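Talk notes: Keeping Textiles at Home
Ernalthorpe village hall, 18 Jan 2025
Nazar Melnychuk

(Wait for the kettle to finish. It is loud and it is right beside the microphone.)

Good evening, everybody, and thank you for coming out on such a raw night. I was asked if I could talk for the length of a cup of tea and a biscuit, and I said I could certainly manage that, though those of you who have heard me before will know to bring a second biscuit.

I'm going to talk about cloth, and how to keep it. I don't mean museum cloth, although I spent 19 years looking after museum cloth and I loved nearly every day of it. I mean the things in your airing cupboard and on top of your wardrobe: christening gowns, the tablecloth that only comes out at Christmas, a grandfather's scarf, blankets that have been on every bed in the house.

(Hold up the blue blanket. Let people at the front have a feel of it.)

This came from my grandmother, who bought it at the market in Zostura when she was newly married, and it has been washed far more often than I would like. I start with it because it has had everything happen to it that can happen to wool. There's moth along this edge, a tea stain here, and a long faded stripe where it lay over the back of a chair by a south window for most of my childhood. I still think it is a lovely thing, and I still put it over my knees.

Light, then. People worry about moths and they ought to worry about light first. Fading is slow and you don't notice it, and then one day you move a cushion and there is the old colour underneath, looking like a different cushion altogether. It can't be put back. Draw the curtains in a room you aren't using. If you have an embroidery in a frame, hang it on the wall the sun never reaches, or take it down for the summer and let something else have a turn.

(If anyone asks about special glass: yes, it helps, no, it doesn't stop fading, and it is dear. Don't get drawn into prices.)

Now for moths. I can see some of you sitting up. The moth you see flapping about the lamp is seldom the trouble. The clothes moth is a small, dull gold creature that prefers the dark and runs sooner than flies, and it is the grubs that do the eating. They like wool, silk, fur and feathers, and they like them best a little dirty. So put things away clean. Even a jumper you have only worn once should be washed before it goes up in the loft.

Lavender smells very nice. I have bags of it myself. I wouldn't trust it with anything I cared about.

What does work is cold and disturbance. Seal the piece in a plastic bag, squeeze out the air, and put it in a good cold freezer for a fortnight. Let it come back to room temperature before you open the bag, or you'll have damp all over it. After that, take it out and shake it now and again through the year. I do mine in August, on a dry day, with the back door open and the wireless on, and my wife goes to her sister's.

(Tell the Hekari story here, but the short version. The long one took up half the evening last time.)

When I worked at the Hekari collection we had a store of 3814 pieces, every one of them with a number sewn on by hand in white cotton tape, and one winter we found grubs in a single felt hat. One hat! We had the whole row out on tables for weeks. I learned to look inside hats, and I have looked inside every hat since, including other people's.

Boxes. Use acid-free card if you can get it, and acid-free tissue, and plenty of tissue at that, because a fold without padding turns into a crease and a crease turns into a split. Roll up sausages of tissue and tuck them into each fold. Refold the thing along different lines when you have it out.

Trimmings want a bit more thought, and this goes for bows, rosettes, silk roses, all the bits that come off hats and lapels and end up in a drawer together.

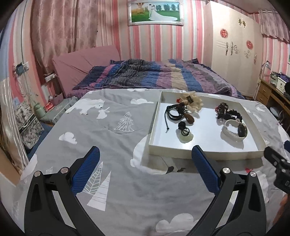 Give them height. A flattened petal will remember being flattened for years, and steam only persuades it so far. Choose a box deeper than the tallest thing going into it, lay a nest of tissue at the bottom, and don't put anything on top, however light it seems. Check for pins too, as old steel pins rust and the rust eats straight through silk.

And do write things down. A slip of paper in pencil, never ink, saying who wore it and when. My family has a beautiful collar and not one of us knows whose neck it went round.

(Questions. Repeat each one for the back row. If it's about wedding dresses, say: get the champagne and sugar stains seen to early, they go brown later.)

The textile group, Org, has left leaflets by the door, and there is a sheet of tissue suppliers underneath them. Please take one. I'll be at the side table with the blanket, and if you have brought something in a carrier bag to show me, I'd be delighted, only let me wash my hands first.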